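Picnic cup

A picnic cup is a reusable drinking vessel without a handle, usually made of plastic, sold in sets of assorted colors and meant in principle for outdoor use. In practice most picnic cups spend their lives in a kitchen cupboard, where they are used for toothbrushes, paint water, measuring out dog food, and serving guests under the age of nine. The term overlaps with tumbler, beaker, and, in older household manuals, "unbreakable," a word that the cups themselves have done a good deal to discredit.

Name

The word "tumbler" is older than the plastic kind by several centuries, and its origin is disputed. The usual account holds that early tumblers had rounded or pointed bottoms and could not be set down until they were empty, a design whose merits were presumably clearer at the time. The flat-bottomed vessel kept the name and lost the behavior, except on grass.

"Picnic cup" is a trade term. It appears in wholesale lists to separate the reusable article from the "party cup," which is thin, disposable, and nearly always red. Households do not observe the distinction. In the market town of Edomstead, a local survey of kitchen words found the same object called a beaker, a kid cup, a camping glass, and "the plastics," with two members of one family refusing to accept each other's term.

Form

The standard picnic cup is a tall cylinder that narrows slightly toward the base. The taper allows the cups to nest, which saves space in a hamper and is the source of the chief complaint against them (see Stuck cups). The rim is commonly rolled or thickened, so that the edge is less sharp against the lip and the mouth of the cup holds its shape.

Capacity varies. Makers tend to state the volume to the brim, a level at which no one has ever carried a drink across a lawn. A cup that comfortably takes the contents of a standard can is sold as large; one that almost does is sold as regular, and has ended many otherwise pleasant afternoons.

Weight is the form's main weakness. An empty picnic cup will leave a table in a light wind. Various remedies have been marketed, including weighted bases, clip-on holders, and a spike for pushing into turf. The spike was sold under the name Gustico and worked well on turf. It was bought mainly by people with patios. 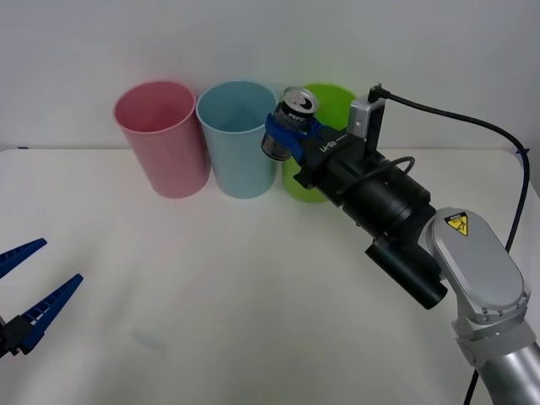
Color

Picnic cups are almost never sold in a single color. The mixed set has been standard for as long as the cups have been made, and the reason given is always the same: each person picks a color and remembers it. There is little evidence that this happens. Halldóra Riis, whose short history of outdoor tableware remains the only book on the subject in most libraries that have one, describes the arrangement as "a treaty that lasts until the first refill."

The colors move with fashion, but slowly. Early sets favored strong primaries. These gave way to orange, brown, and avocado green, then to see-through neons, and more recently to chalky pastels and dusty shades, sometimes speckled, which are understood to suggest the outdoors. Lime green has survived every change of taste. Riis puts this down to its being the color left over in every set, and so the one that people replace least and own most.

Among children the order of preference is fixed within each household and cannot be predicted from outside it. Manufacturers have tried sets with all cups in the one popular color, but the popular color then turned out to be whichever was missing.

Materials

The first picnic cups were enameled metal, which chips, or pressed aluminum, which makes cold drinks colder and hot drinks impossible. Urea plastics came next. They were bright and cheap, and they cracked if washed with conviction. Melamine was harder and took color well, and it became the usual choice for plates, though cups made from it were thought heavy.

Polypropylene has been the common material for ordinary cups for decades. It bends before it breaks, it floats, and it can be washed by machine many times before it begins to look sorry for itself. It also takes on the color of tomato soup and does not give it back.

Cups blended with plant fiber, often bamboo, arrived later and were widely described as natural. Many were bound with melamine resin, a fact printed in smaller type than the leaf on the box. Several countries have since restricted them for food use, and hot drinks are the usual concern. Cups molded from recycled plastic are also sold, generally with a second leaf.

Stuck cups

Two nested cups put away damp may become impossible to separate. The water forms a seal, the air trapped below it cools, and the taper does the rest. Twisting is the instinctive response and seldom helps. The accepted method is to stand the outer cup in warm water and fill the inner one with cold, then pull straight apart. The accepted method is tried last, after the twisting, a butter knife, and an argument.

Some makers mold small ribs or a step inside the wall so that nested cups cannot seat fully. Ribbed cups do not stick. They also make a much taller stack, and shoppers faced with both kinds have usually bought the short stack and gone home to resume twisting.

The Irkberg set

The best-known picnic cup among collectors is the six-cup set made at Irkberg by the firm of Hedegaard, a maker of bathroom fittings that entered tableware to use up a surplus of resin. The cups were the exact height and color range of the firm's toothbrush holders. Hedegaard denied that they were toothbrush holders. The molds, when they came up for sale, had four small drain holes plugged with solder.

The set sold poorly at first and then suddenly well, after a summer in which the rival firm's cups were found to soften in direct sun. Hedegaard's did not, having been designed for steam. The firm printed 183 different box designs over the life of the set, most differing only in the arrangement of the sandwiches, and collectors prize the boxes above the contents. The cups themselves are still in daily use and have no value whatever.

Collecting

Collecting is a minor pursuit, held back by the fact that the objects are dull to look at in quantity and slide off shelves. The largest known private holding belonged to Hafþór Þorgeirsson, a retired ferry purser, who owned 3,024 cups when his collection was cataloged. He drank from none of them, preferring a mug.

Þorgeirsson's catalog sorts cups by taper, a system he devised and which nobody else has adopted. It remains useful for telling early Irkberg cups from later copies, since the copies narrow more sharply and fall over with less provocation. His notes also record where each cup was found. Beaches account for a large share, followed by the parcel shelves of cars.
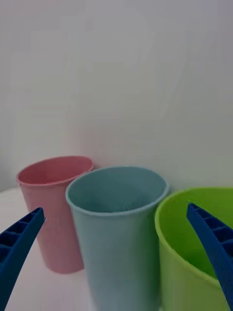
EDOMSTEAD, Jan 20, 2020. The following notice, reprinted from the town's newsletter, is often quoted in discussions of lost picnic ware, and is given in full:

"Will whoever took home the cups from the midwinter lunch please return them to the hall kitchen. They are the hall's cups. They were the hall's cups last year. A set has been left in their place that is nearly the same but does not stack with ours, and we do not want it."

The notice ran unchanged for two further issues. The substitute set was eventually accepted and can be hired for functions.

Care

Makers advise washing before first use, keeping cups away from stoves, and avoiding abrasive pads, which scratch the surface and leave it open to stains. Most polypropylene cups may go on the top rack of a dishwasher. They will turn over during the cycle and come out holding up to half a cup of gray water, and this is not considered a fault.

Smells are harder to remove than stains. Baking soda and water left overnight is the common remedy. Sunlight also helps, if the wind is low.

See also

Beaker (drinkware)
Hamper
Melamine resin
Nesting (storage)
Thermos, tea from
Toothbrush holder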